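# 스코틀랜드 여행, 혼자 펍에서 저녁 먹으려면 예약해야 하나요? (Garkau 지역)
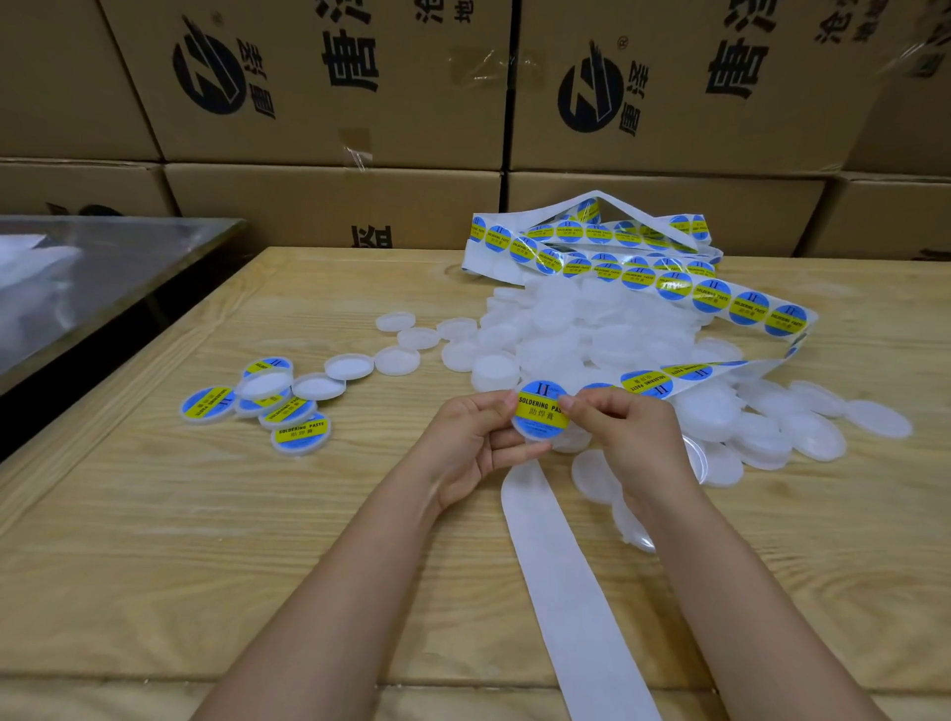

12월 초에 혼자 스코틀랜드에 갑니다. 일정 중 사흘을 Garkau라는 작은 마을에서 묵는데, 숙소에 주방이 없어서 저녁은 전부 밖에서 해결해야 합니다. 지도로 보니 마을 안에 펍이 두 군데 있습니다. 하나는 다리 옆의 MacAulay, 다른 하나는 언덕길 위쪽의 Clanau입니다. 식당은 따로 없고 피시앤칩스 가게가 하나 있는데 겨울에는 문을 닫는다고 적혀 있었습니다.

궁금한 점은 다음과 같습니다.

1. 혼자 가도 저녁 식사 예약을 해야 하나요? MacAulay 홈페이지의 예약 창은 인원 선택이 2명부터입니다.
2. 주방 마감 시간이 어느 정도인가요? 도착하는 날은 버스가 저녁 7시 40분에 마을에 섭니다.
3. 주문을 자리에서 하는지 바에 가서 하는지 모르겠습니다. 영국 펍은 처음입니다.
4. 술을 거의 못 마십니다. 밥만 먹고 나와도 되나요?
5. 팁은 얼마나 주나요?

예산은 한 끼에 4만 원 정도까지 생각하고 있습니다. 영어는 메뉴판을 읽고 주문하는 정도는 됩니다. 전화 통화는 자신이 없어서 가능하면 피하고 싶습니다.

**추가 (2025년 11월 2일):** 숙소에 메일로 물어봤더니 MacAulay는 12월에 단체 손님이 많다고만 답이 왔습니다. Clanau에 대해서는 별말이 없었습니다. 혹시 최근에 가보신 분 계시면 부탁드립니다.

---

## 답변 1 (채택됨)

재작년과 작년 겨울에 그 동네에서 일 때문에 여러 번 묵었습니다. 제가 아는 범위에서 순서대로 적습니다.

**예약**

MacAulay는 공간이 둘로 나뉘어 있습니다. 문 열고 들어가서 오른쪽이 바, 왼쪽 복도 끝이 식당입니다. 홈페이지에서 예약을 받는 곳은 식당 쪽이고, 바 쪽 테이블은 예약 없이 빈자리에 앉으면 됩니다. 음식 메뉴는 거의 같습니다. 식당에서만 나오는 건 코스 메뉴와 일요일 로스트 정도입니다. 혼자라면 바 쪽이 편합니다. 난로 앞 자리는 단골들이 일찍부터 앉아 있고, 창가의 작은 탁자는 6시 전에 가면 보통 비어 있습니다.

다만 12월에는 회사 송년 모임이 많습니다. 식당이 꽉 차면 바에도 사람이 넘치고 음식이 늦게 나옵니다. 저는 금요일 저녁에 주문하고 45분을 기다린 적이 있습니다. 그날은 직원이 주문받을 때 미리 오래 걸린다고 알려줬습니다.

예약 창에서 1명 선택이 안 되는 문제는 이메일로 해결됩니다. 홈페이지 맨 아래에 주소가 있습니다. 날짜, 시간, 이름, "table for one, bar side is fine" 정도만 쓰면 됩니다. 저는 다음 날 오전에 답을 받았습니다. 전화는 안 하셔도 됩니다.

**주방 마감**

이게 제일 중요합니다. 영국 시골 펍은 문 닫는 시간과 음식 마감 시간이 다릅니다. 제가 갔을 때 기준으로

| 펍 | 평일 음식 마감 | 일요일 음식 마감 |
|---|---|---|
| MacAulay | 20:30 | 19:00 |
| Clanau | 20:00 | 음식 없음 |

이었습니다. 겨울에는 손님이 없으면 더 일찍 주방을 닫기도 합니다. 첫날 7시 40분에 내리신다면 짐을 든 채로 MacAulay로 바로 가세요. 정류장에서 다리 건너 바로 보입니다. 숙소 들렀다가 가면 아슬아슬합니다. 버스가 늦을 수도 있으니 비상용으로 샌드위치 하나는 갖고 타시는 게 좋습니다. 마을 가게는 6시에 문을 닫습니다.

**주문 방법**

바 쪽에 앉으면 바에 가서 주문하고 그 자리에서 계산합니다. 테이블 번호를 물어보니 일어나기 전에 번호를 확인하세요. MacAulay는 탁자 모서리에 작은 숫자판이 박혀 있습니다. 음식은 직원이 가져다줍니다. 빈 탁자를 비워두고 가기 불안하면 겉옷을 의자에 걸어두면 됩니다. 지갑이나 전화기는 두고 가지 마시고요.

식당 쪽은 일반 식당처럼 앉아서 주문하고 나중에 계산합니다.

**술 안 마시는 경우**

전혀 문제없습니다. 탄산음료, 무알코올 맥주, 차, 커피 다 있습니다. 수돗물을 달라고 해도 줍니다. "tap water, please"라고 하면 됩니다. 바에 물병과 컵이 따로 놓여 있는 날도 있었습니다.

**팁**

바에서 주문하고 선불로 낸 경우에는 안 줘도 됩니다. 저는 준 적이 없습니다. 식당 쪽에서 먹으면 계산서에 service charge가 붙었는지 먼저 보시고, 없으면 10% 정도 남기는 사람이 많습니다.

**가격**

제가 작년에 먹은 것 기준으로 스테이크 파이 17파운드, 수프와 빵 7파운드, 버거 16파운드였습니다. 지금은 조금 올랐을 겁니다. 메인 하나에 음료 하나면 예산 안에서 가능합니다. 파이는 감자를 으깬 것과 튀긴 것 중에 고르라고 합니다.

Clanau는 더 작고 메뉴가 칠판에 적힌 몇 가지뿐입니다. 음식은 솔직히 MacAulay가 낫고, 조용한 건 Clanau 쪽입니다. 천장이 낮고 칸막이 자리가 있어서 책 읽으면서 먹기에 좋았습니다. 카드 결제가 안 되는 날이 한 번 있었으니 현금을 조금 챙기세요.

> **질문자 댓글:** 자세한 답변 감사합니다. 첫날은 바로 MacAulay로 가겠습니다. 캐리어를 들고 들어가도 괜찮을까요?
>
> **답변자 댓글:** 괜찮습니다. 들어가서 바로 왼쪽에 외투 거는 곳이 있고 그 밑에 두면 됩니다. 걸어서 여행하는 사람들이 배낭을 거기 둡니다.

---

## 답변 2

영국 펍은 예약 필요 없습니다. 그냥 가서 앉으면 됩니다. 런던에서 한 달 지내면서 한 번도 예약한 적 없습니다. 팁도 안 줍니다.

> **Mackenzie Dhillon:** 런던하고 주민이 적은 마을하고는 사정이 다릅니다. 런던은 한 집이 차 있으면 옆집에 가면 되지만 Garkau는 두 집이 전부입니다. 12월에는 메일이라도 보내두는 걸 권합니다.

---

## 답변 3

스코틀랜드에 살고 있고 한국어로 답을 씁니다. 어색한 표현은 이해해 주세요. 위에 채택된 답변이 대체로 맞는데 몇 가지만 보탭니다.

Clanau는 올봄에 주인이 바뀌었습니다. 새 주인이 온 뒤로 월요일과 화요일은 쉽니다. 저녁 음식도 수요일부터 합니다. 사흘 중에 월요일이나 화요일이 끼어 있으면 그날은 MacAulay밖에 없습니다. 12월 마지막 두 주는 또 다를 수 있는데, 질문하신 분은 초순이라 상관없을 겁니다.

카드는 이제 됩니다. 지난달에 갔을 때 카드로 냈습니다.

칠판 메뉴는 그대로이고 생선 요리가 하나 늘었습니다. 저는 훈제 대구 수프(Cullen skink)를 먹었습니다. 양이 많아서 빵까지 먹으면 저녁으로 충분합니다. 크림이 들어가니 유제품을 못 드시면 피하세요.

하루쯤 다른 데서 드시고 싶으면 옆 마을 Vornell에도 펍이 있습니다. 125번 버스가 다닙니다. 문제는 돌아오는 막차가 7시대라는 점입니다. 저녁은 어렵고 점심에 다녀오시는 게 맞습니다. 점심은 12시부터 2시 반까지 했고 그 시간에는 예약 없이 앉았습니다. 택시는 미리 부르지 않으면 잡기 힘듭니다.

그리고 라스트 오더 종에 대해서 하나. 밤에 바에서 종을 치는 건 술 주문 마감을 알리는 것이고 나가라는 뜻은 아닙니다. 처음 오신 분들이 급하게 일어나는 걸 가끔 봅니다. 종이 울린 뒤에도 마시던 것은 마저 마셔도 됩니다.

> **질문자 댓글:** 첫날이 월요일이네요. 첫날과 둘째 날은 MacAulay, 마지막 날은 Clanau로 하겠습니다. MacAulay에는 어제 메일을 보냈고 이틀 다 바 쪽 창가로 잡아준다는 답을 받았습니다. 첫날은 8시까지 자리를 비워두겠다고 합니다.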